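Chapter 3
Color and Attention in Everyday Life

In this chapter you will learn
Why some colors are noticed before others
How the background changes the color we believe we see
What people in a small town learned when they repainted their signs
How to make a simple study of color at home

Every morning we walk past many colors and remember very few of them. If you ask a person what color is the door of the building next to theirs, the person will often stop and think, and then give the wrong answer. The eye has received the color each day, but the mind has not kept it. Psychologists call this the difference between seeing and attending. In this chapter we study attending, and we begin with color because color is easy to change and easy to talk about.

Let us start with a case. The town of Tivuseck lies along a river and has one main road. For a long time its road signs were dark green with white letters. The signs were well made and people liked them, but in November, when the fog comes up from the water in the late afternoon, drivers missed the turn to the bridge again and again. The town decided to try another color on the signs near the river only. Each sign received a yellow field with black letters. The old shape and the old height were kept, so that color would be the main thing that was different.

Before the change and after it, drivers who stopped at the Wengate rest area were asked a short question: which signs do you remember from the last part of the road? In total 3,025 drivers answered. The yellow signs were named more often than the green ones, and this was true in fog and also in clear weather. There was one surprise. Many drivers remembered the yellow sign but could not say what was written on it. A color may bring the eye to a place, but the reading is a second step, and it needs its own time.

We must be careful with such a result. A new sign is noticed partly for the reason that it is new. When the question was repeated in the next year, the difference between the two colors had become smaller, although it did not disappear. Students often forget this point when they plan their own studies. If you change something and measure at once, you measure the change together with the surprise.

The background has a strong part in all of this. Yellow stands out next to black, and it is almost lost next to white. The reason is mostly lightness. Yellow is a light color even when it is very strong, so beside white there is little difference for the eye to find. Blue behaves in the other way. A deep blue is clear on white paper and hard to find on black cloth. You can test this with a few pieces of colored card and a lamp with a dimmer. Turn the lamp down slowly and write down which edge you lose first.

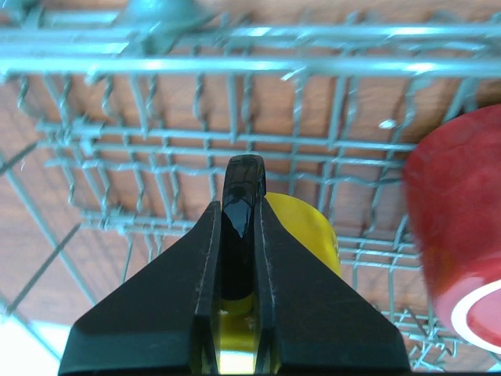

Yellow also has a long history in the kitchen. The pottery workshop at Cusance, which once sold 1,000 pieces in a single season, made its daily dishes in yellow and kept the darker glazes for serving plates. Buyers said that the yellow ones were cheerful, but they also said that these were easier to find on a dark shelf. The same contrast works at close distance, as when something yellow, like a cup or a bowl, stands just behind glossy black parts. Notice also the bright highlights on the rounded black tip. A shiny surface gives the eye small points of light, and these may compete with the color beside them. For this reason the workshop later changed to a dull finish on its dark plates -- a small decision, but the customers noticed it.

The next section presents the Agudelo card test, a simple method for comparing how quickly people find a color. The test uses 102 cards, a table and a watch. Before you read it, prepare a short list of five objects in your home that you use each day, and write the color of each one from memory. Then go and look at them. Keep this list, as we will return to it in Section 3.2.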